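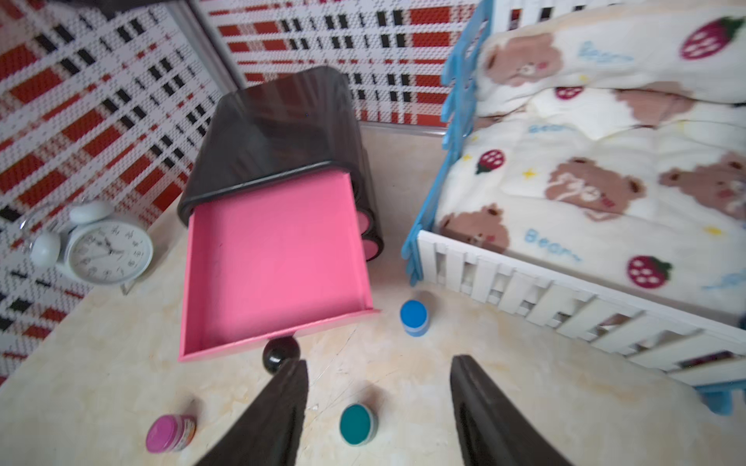 May 11, 2018

The glue drawer got sorted last weekend, and I threw out more than I kept. I have been meaning to write up how I choose adhesives for miniature work, so the clear-out is a good excuse. These notes cover dollhouse furniture and fittings. I don't build the houses themselves, and a load-bearing joint in a large plywood shell is a different problem.

## White glue

For bare wood to bare wood I use ordinary PVA. The one I buy is the Stirkano interior grade, mostly for the nozzle, which closes properly. A miniature joint has so little surface area that any decent PVA will exceed the strength of the wood next to it, provided both faces are clean and meet without a gap. When a chair leg comes off, the fault is usually in the fit.

Three points on application:

- Put the glue on with a toothpick. A bottle tip delivers too much for anything under full size.
- Wipe squeeze-out with a damp cotton swab before it skins over. Once it has cured it will reject stain and leave a pale patch.
- Clamp lightly. Rubber bands and masking tape are enough, and a spring clamp will bow thin stock.

I leave a PVA joint for 8 hours before sanding near it. The label says less. The label assumes a warm workshop, and mine is a garage.

PVA does not bond painted surfaces well. It sticks to the paint, and the paint then lets go of the wood. If a piece has to be painted before assembly, mask the joint areas or scrape them back with a scalpel.

## Cyanoacrylate

I use the gel version only. The thin version wicks into end grain and out along the surface, and it fogs anything glossy. On varnish or clear plastic the fogging is a white bloom, and I have not found a reliable way to polish it out of a concave surface.

Gel is for metal to wood, beads to wood, and anything that can't be clamped. Drawer knobs are the standard case. A bead glued to a flat drawer front has a contact patch smaller than a pinhead, and it will come off the third or fourth time somebody pulls it. The fix is to drill the front, put a pin through the bead, trim the pin, and glue the shank into the hole. The adhesive is then loaded in shear along the pin. I went back and did this on every chest in the Molia set after losing two knobs, and there have been no failures in the ten months after that.

Old cyanoacrylate goes stringy before it goes hard. Strings mean the tube is finished. Storing it in the fridge helps with an unopened tube. For an opened one the condensation does more harm than the cold does good, unless you let it come up to room temperature before taking the cap off.

## Epoxy

Two-part epoxy with a short working time is the only thing I trust for filling a gap. It also holds glass and glazed ceramic, where PVA peels in a sheet. Mix more than you need - very small batches are hard to measure, and an off-ratio mix stays rubbery for good. I mix on the back of a yogurt lid and keep the leftover as a cure indicator. If the leftover dents under a fingernail, so will the joint.

The Pavlović syringe dispenses both parts from one plunger. It works until one side clogs, at which point it dispenses the wrong ratio with no warning. I went back to two separate bottles.

## Removable fixing

Small loose items such as jars, bottles and books are better left unglued, or fixed with museum wax. A ball of wax the size of a sesame seed is plenty. Warm it between the fingers first, press the item down and give it a quarter turn. To release it, turn again and lift. Pulling straight up can take a printed floor paper with it.

Wax leaves a slight grease mark on unsealed paper. Two coats of matte acrylic varnish on the paper prevent this. I tested five samples on a sunny windowsill over last June, and the sealed ones showed nothing.

Double-sided foam tape and rubber cement both went in the trash. The foam turns to crumbs after a few years and the rubber cement stains brown.

## Shelf life

I now write the opening date on every bottle with a paint marker. The oldest thing in the drawer was a tin of contact cement with a price sticker from a shop that closed in 2000. It was solid. The current rules:

| Adhesive | Keep after opening |
|---|---|
| PVA | two years, if never frozen |
| Cyanoacrylate gel | four months |
| Epoxy, separate bottles | three years |
| Museum wax | indefinitely |

Frozen PVA looks like cottage cheese and can't be recovered by stirring. I have tried.

Next on the bench is the Stamadine wardrobe kit, 47 parts, all laser-cut. Laser-cut edges are charred, and char is a weak layer that glue will bond to instead of the wood. I'll run every mating edge over 240-grit first and see whether the tabs still fit the slots afterward. If they come out loose I will shim them with paper strips soaked in PVA.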